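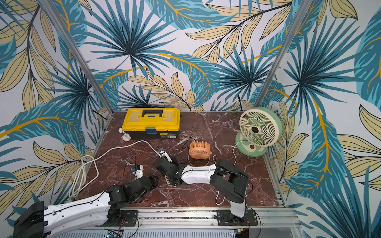 Putting the Desk Fans Away (and Taming Their Cords)

Every October, when the evenings finally cool off, I go through the house and gather up the fans. There is always a bigger one on my work table and a little one that wanders from room to room, and by the end of the season their cords have gotten mixed in with every other cord we own. For years I just carried the whole tangle to the closet and shut the door on it. Then I'd open that door on the first warm day and spend my morning picking knots apart with a fork. This is the routine I use now, and I'm fond enough of it that I almost look forward to the job!

I do it all at one table, with the toolbox up on the table too so I'm not running back and forth to the garage. A hard top that wipes clean is best. If yours is something you care about (stone, or a nice old finish), lay a towel under whatever you're working on, because fan bases can have gritty little feet.

What to gather

Your fans, naturally
A toolbox with a screwdriver that fits your grille screws
A soft white cloth, or an old T-shirt cut in half
A small soft paintbrush
Hook-and-loop cable ties
Masking tape and a marker
A bowl of warm water with a drop of dish soap
A box or cloth bag for each fan

Step 1. Unplug everything first

Unplug at the wall, holding the plug itself, and bring the loose end up onto the table where you can see it. I do this even with a fan that's switched off. If you have a fan that charges from a USB cable, take the cable out of the charger as well as the fan.

Step 2. Sort out which cord is which

Don't pull on anything yet. Start at the fan and let the cord run through your fingers until you reach the other end, lifting it over or under whatever it has crossed. When you get to the plug, fold a bit of masking tape around the cord just behind it and write down what it belongs to. "Green fan" is plenty. Do the same with the next one.

You will probably find a cord that belongs to nothing on the table. I had a long white one last year that I was certain went with a fan, and it was an extension for a lamp we gave to my sister. Tape it, write a question mark, and put it to one side so it doesn't creep back into the pile.

While the cord is in your hand, look it over for cracks, soft spots or pinched places, especially right where it enters the fan. A fan with a damaged cord shouldn't go back in the closet. Set it out for repair or recycling.

Step 3. Dust before you wash

Go over the grille with the dry paintbrush, working from the middle outward. Grilles with curving slats hold dust along the inside of each curve, and the brush gets in there much better than a cloth does. On a small fan with a ribbed housing, run the brush along the ribs and then turn it over and tap it gently.

If your manual says the front grille comes off, take it off now and drop the screws into a tray in the toolbox. Wash the grille in the soapy water, rinse it, and stand it up to dry completely. Blades get a damp cloth, well wrung out. Please keep water away from the motor, and let everything dry overnight if you have any doubt at all.

Step 4. Coil the cords loosely

Make easy loops the size of a saucer, following the way the cord already wants to bend, and fasten them with 2 cable ties, one on each side of the coil. Wrapping a cord tightly around the base looks tidy but it's hard on the cord at the spot where it comes out. I bought a pack of ties from Tillell that has lasted me ages, though any soft tie will do the job.

Step 5. Box them up

Put the grille back on, tighten the screws, and slip each fan into its own box or bag with its cord on top. A fan on a wire stand should go in last or on its own, so nothing heavy leans on the wire. Write what's inside on the side of the box that faces out.

Then put the screwdriver back in the toolbox, latch it, rinse out the cloth, and wipe down the table.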